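4.2 Contact height and finger pad wear

Before any object trials, each gripper was lowered to the bare tabletop to find its working height.
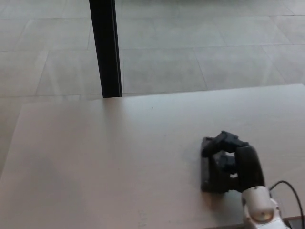 Figure 6. Black multi-jointed gripper at the bare table, with the white arm link and the cable at lower right. Head camera view.

Wenjie Xue objected at an early review of the protocol that a contact height measured on a bare table says little about picking, as the arm sags differently once a load is in the hand. We agree in part. The bare table height is used here only as a zero point, and the loaded heights are reported separately in Section 4.4. Without a common zero, though, the two grippers could not be compared at all, as their fingers differ in length and close along different paths.

The two grippers are called Asham and Cruickshank after the labs where they were put together. Both were mounted on the same arm at the Eldale site and driven by the same Mesura controller, with no change to the firmware between runs. Swapping one for the other took two people and was done with the arm powered down. After each swap the wrist was homed and the head camera was checked against a printed target, which was then taken off the table.

For each gripper we ran 140 approaches. In an approach the arm starts from a fixed pose above the table, moves straight down at slow speed, and stops when the force reading at the wrist passes 2 N. The height at that moment is logged. The hand is then raised 40 mm, the fingers are opened and closed once, and the next approach begins. Approach points were drawn at random from the right half of the table – the left half is within reach, but the elbow comes close to its joint limit there and the readings get noisy.

The Cruickshank gripper gave the tighter spread of contact heights. Most of the Asham spread came from its lower finger pad, which can meet the table with its front edge first when the wrist is pitched slightly forward. The force then builds slowly and the stop comes late. Correcting the wrist pitch removed part of the effect. The rest seems to come from play in the joint behind the pad, and we did not try to correct for it in software.

Cable routing mattered more than we had planned for. In the first runs the cable was tied close to the wrist, and turning the hand past a certain angle pulled on the connector and shifted the force reading before any contact was made. Those runs were dropped. For the runs reported here a free loop was left beside the last link. This cleared up the false stops, at the cost of a cable that sometimes enters the lower right of the camera view. The vision pipeline masks that corner.

The head camera was also tested as a second way to judge contact, using the gap between the lower pad and its shadow on the table. On a matte, pale surface the shadow is faint and the method failed often under even light. It did better with a side lamp, but a lamp would have changed the conditions for the object trials, so we went back to force alone. Image logging was kept on throughout, and 2385 images were saved for the two grippers together. They were used to check late stops by eye.

Pad wear was looked at after the last approach. The Cruickshank pads showed no change we could measure. The Asham lower pad was slightly rounded at the front edge, in line with the edge-first contacts described above, and it was replaced before the trials in Section 4.3.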